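About Stellbridge

By Oluwaseun Bako
10 May 2026

Stellbridge is an independent day school in Udville for pupils aged 4 to 14. Our founding head, Catriona Haldane, believed that rules should be few, clearly written and open to question by those who live under them.

Our policy on mobile phones follows that belief. Phones are handed in at registration and returned at the end of the day. Pupils, parents and staff review the policy each February, and the agreed wording is published in full.
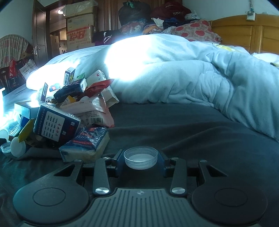 How can a parent raise a concern about a school rule?

Write to the head of pastoral care, who will reply within six working days. Matters not settled at that stage pass to the governors.

Pupils belong to one of two houses, Cemik and MacRitchie – brothers and sisters are placed together. Each house elects four representatives to the school council, which meets twice a term. Minutes are kept in the library.

Visits may be arranged through the school office during term time. Prospective families are asked to read the behaviour policy before they attend.

Last updated: spring term
Shares: 6 | Views: 2,096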